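The Pause Before the Grab

A small software team in Herthorpe is trying to teach its robots when to stop thinking

Chae-won Seol keeps a log of hesitations. Every time the arm in the lab stops short of something it has been told to pick up, a line goes into a text file: the joint angles, the state of the planner, and how long the hand hung there. When I visited, the file had 391 lines. She scrolled through it the way other people scroll through old mail.

"Most of these are under a second," she said. "You wouldn't notice unless you were waiting for it. But the planner is redoing all of its work in that gap, and often it comes back with the same answer."

Seol leads the motion planning work at Senov, which rents the upper floor of a former seed warehouse in Herthorpe. The company does not build arms or hands. It writes the layer of code that sits between the cameras and the motors, a package called Tidodum, and it sells that to people who already own the hardware. Nine people work on it.

The trouble they were chasing last year sounds simple. A camera sees an object and the perception code guesses where it is. The planner works out a path for the arm. While the arm moves, the camera keeps looking, and the guess shifts by a few millimeters. Should the planner start over?

Early versions of Tidodum always did. Any change in the estimate, however small, threw out the old path and asked for a new one. On a cardboard box this hardly mattered. On clear plastic, it was a mess. Depth cameras do poorly with transparent things, and the estimate for a bottle can wander even when the bottle is standing still. 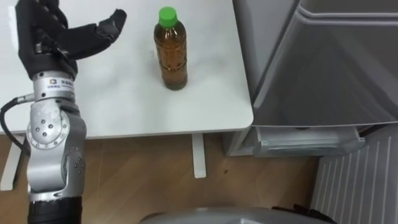
Everaldo Cordeiro, who writes the perception code, spent most of April on that wandering. His first idea was to smooth it out by averaging the estimates over time. It made the numbers look better and the robot behave worse, as the average lagged behind whenever somebody moved the object on purpose.

What he built after that reports a region instead of a point. The code now tells the planner, in effect, that the object is somewhere inside this small shape, and how sure it is about each side of it. With a see-through container the shape tends to be long and thin, stretched along the camera's line of sight. The planner can then choose to come in from a direction where the error does the least harm.

"I used to hand over one number and hope," Cordeiro said. "Now I hand over my doubts as well."

Seol's half of the fix was a rule for when to leave a plan alone. If the new region still overlaps the part of the path the hand is about to take, the arm keeps going and makes small corrections at the end. If it doesn't, the planner starts again. There is a third case, where the hand is already close and the fingers have begun to spread, and the team argued over that one for weeks. Hye-jin Son, who handles the hand controller, wanted no replanning at all past that point. Seol wanted the option kept. They settled on a cutoff distance that customers can set in a config file, and neither of them likes the default.

The tooling may end up being the more useful part. Eun-seong Cha wrote a viewer, known in the office as Noh, that replays a run with the camera feed on one side and the planner's choices on the other. Click on any moment and it lists the paths the planner turned down and the cost it gave to each. Before Noh, the team did this by reading printouts -- slow work, and easy to get wrong.

Cha showed me a run where the arm took a wide, odd swing to the left for no reason I could see. In the viewer the reason was plain. A stale obstacle from an earlier task was still sitting in the map, and the planner was politely going around it. The bug had been there for 177 builds.

The new replanning rule shipped to customers in a test release, switched off by default. Seol said she will turn it on for everyone once the regression set passes, and that set now has 106 recorded runs in it, many of them taken straight from her hesitation file. The last time she checked, a handful still failed. Most of them involved the elbow joint getting near its limit, and she has opened a ticket for that.

2023-01-12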